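Does a Shared Workspace Need Assigned Desks? Report on the Pickering Room
Periklis Ververidis and Ragnheiður Fogh
Workplace Studies project, submitted 20 Feb 2024

1. Why we took this on

The reading for the course makes big claims for the open workspace. People are supposed to talk more, share equipment more and waste less floor. We were asked to pick one claim and check it against a real room. We picked the claim that desks work better when they belong to no one, and the room we picked is the one we both use, known to everybody as Pickering.

We should say at the start that we didn't believe the claim. Periklis has used the room since last May and has lost two notebooks in it. We tried to write the questions so that they would not lean our way, and we asked a classmate to read them first. She changed four of them.

2. The room

Pickering is one large floor under a high ceiling. It has no inner walls worth the name, so everything that happens in one part can be heard in the others. The booking sheet calls the areas "zones," but no line or sign tells you where one zone stops. We think the word is wishful. 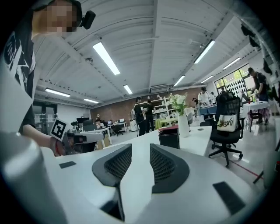 Lighting was the first thing people brought up when we asked what they would change, well before desks. The complaint was that the room is lit the same way whether you are reading, soldering or trying to rest your eyes. The fluorescent fixtures run off toward the far end across the ribbed white ceiling, and from what people told us they are either all on or all off. The air conditioning unit set into the ceiling near the far wall got the second most complaints. People who sit close to it want it down, and people who don't want it up. None of this is about who owns a desk, but it matters for our question. If some seats are better than others, then "any desk will do" is already not quite true.

3. What we did

We gave out 200 paper forms and got 142 back, which is better than we expected and still leaves a lot of people we know nothing about. The form asked where you usually sit, whether you move during the day, what you leave behind when you go, and whether you want a desk of your own. We then held 14 short interviews with people who ticked the box saying they would talk to us. People who tick that box tend to have a grievance — we certainly heard a few — so the interviews should be read with that in mind.

We also compared the layout with the two models in our reading pack. The Sulbridge model says all surfaces are shared and must be clear when you leave. The Casel model gives each group a home table and shares the rest. Neither one was written for a room with this mix of uses, and we have our doubts that either author ever had to find a seat in one.

4. What we found about tables

The Sulbridge rule is the one on our wall. It says nothing may stay on a shared table. In practice people make an exception for things that look as if they belong to the table itself, and then the exception grows.

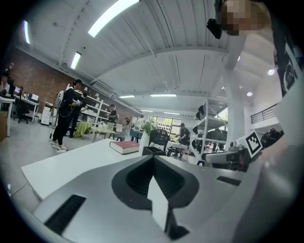

Several people told us in the interviews that a small object is enough to hold a place. A book will do it. So will a plant, and a plant is harder to argue with, because moving it feels rude. One person said she had walked past a free table for a whole week on account of a mug. We asked what she would have done if the table had carried a name instead, and she said she would have asked the name. That answer did more to change our thinking than anything on the forms. An unassigned desk with things on it gives you no one to ask.

On the forms, 54 people said they wanted a desk of their own. That is fewer than Periklis predicted and we report it as it stands. The remaining forms were split among "no," "don't mind" and blank, and we made the mistake of printing "don't mind" and "no" so close together that some ticks fall between them. We did not try to guess.

5. What we found about storage

The shared desk idea depends on somewhere else to put your things. This part of the theory gets one paragraph in the reading, and it deserved a chapter.

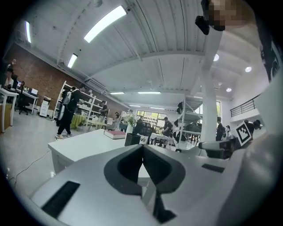

Open shelving is cheap and you can see what is on it, and those are the two arguments the Parport guide gives in its favor. We would question the second one. You can see that there are things there, but you can't see whose they are or whether anybody still wants them. In the interviews, people who used the shelves described them as a place to leave items they had stopped caring about. What they cared about went home in a bag, every day. If the room saves floor by making people carry their work around on their backs, we are not sure that should be counted as a saving.

Ragnheiður disagrees in part. She thinks labeled bins would fix most of this and that we are blaming shelves for a labeling problem. Periklis thinks the labels would last until exam week. We left both views in.

6. Limits

We studied one room. The forms went out by hand, so people who come in late were probably missed. We use the room ourselves and had opinions before we started. We did not measure noise, although half the interviews drifted onto it.

7. What we would suggest

Try home tables for one term at one end of the room and leave the other end as it is. Put names on the shelf tiers and clear anything unnamed at the end of each month. Ask the same questions again afterward, with "no" and "don't mind" on separate lines.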